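# One Glass Table, Many Towels

I love a glass table. I know plenty of people don't (the fingerprints! the smudges!), but put a plain tray and a rolled towel on one and the whole corner of a room brightens up. This page is the July installment of our small-tables gallery, and it's all about the simplest setup we do: a tray on one side, a towel on the other, and lots of clear glass left over.

If you've been following along since the Gresitz pages, you'll know I went a bit overboard there with candles and bowls. Gülizar Kaplan wrote to tell me the poor table looked like a yard sale, and she was right! So I've gone the other way. A white tray, a beige towel, and hands off the rest as much as I can manage.

A few notes on the tray, as I get asked about trays more than anything else. I like them white, shallow, and rounded at the corners. White picks up whatever light you have and gives it right back, so even a dim corner gets a lift. Low sides mean you can see what's in there without leaning over, and rounded corners look friendly next to a curved tabletop.

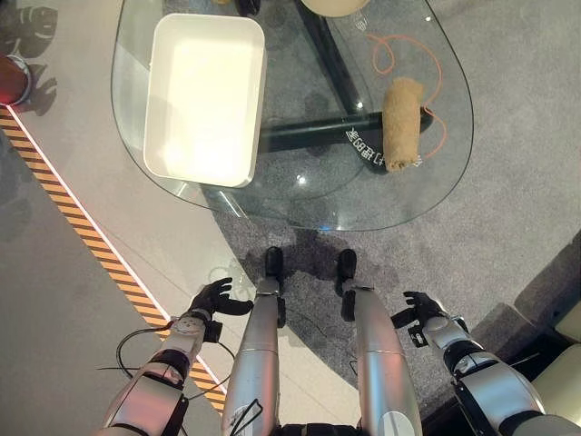 I also leave the tray empty for as long as I can stand it. It's so tempting to fill it the minute it's down – soap, keys, a little dish of something – and then you never get to find out whether it's in the right spot. Set it down, go make coffee, come back and look at it from the doorway. I usually end up turning it a little. Then turning it back.

**The towel roll**

My favorite part! There are a hundred ways to roll a hand towel and I've tried most of them, including one from a Vastora booklet that took 4 folds and came undone as soon as I let go. What I do now is much easier:

- Lay the towel flat and smooth it out with your palms.
- Fold it lengthwise, with the edges tucked to the inside.
- Roll from the short end, snug but not tight. A tight roll looks like a sausage.
- Set it down with the loose end underneath.

Terry cloth is wonderful for this. It grips itself, so the roll stays put, and the fuzz softens all that hard, shiny glass. Beige and tan are the colors I keep going back to. They sit quietly beside white and they're warm without shouting. A slightly worn towel is fine too, by the way. I own a stack from Plesberg that has been through the wash over 300 times and the old ones roll better than the new ones ever did.

**What's underneath**

With glass you're decorating two levels at once. The frame, the carpet, any cord that happens to run by: all of it is part of the look, whether you planned it or not. I used to fight this. Now I enjoy it! A black metal base gives you strong dark lines under a clear top, and once you've noticed them you can play along. Set the tray square to a bar, or set it at an angle to one, and you get two very different tables out of the same few things. A loop of colored cord can even be cheerful.

Gray carpet is a dream under glass. The flecks keep it from looking flat, and beige cloth on top of gray is one of those combinations I could look at all day.

**Tray left, towel right**

I tried the towel inside the tray for a whole week and didn't care for it. The roll hid the nice clean floor of the tray, and the tray made the roll look like something waiting to be carried off. Apart, they each get a bit of room. On a top with a curved end I like the soft roll toward the curve and the tray over at the other side, with its long edge running the same general way as the towel.
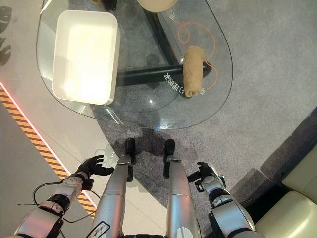
Widad Khalaf thinks I'm leaving too much space in the middle. "I'd slide the towel in until it's a hand's width from the tray," she wrote on Monday. "When they're far apart I keep wanting to put a cup between them, and then there's a cup there forever."

She has me on the cup. I've gone back and forth on the hand's width, and on a small table I think I'm with her. On a bigger top I still want the gap – it's the bit where the glass gets to be glass.

**Cleaning, quickly**

Lift everything off first, even for a small smudge. Wiping around a tray leaves a lovely outline of the tray. I use a barely damp cloth, then a dry one, and I do it in the morning when the light comes in low and shows up every streak.

Next up is the Duman page, with round tables, striped towels, and a basket I'm far too excited about. If you roll your towels some other way, please write in and tell me how!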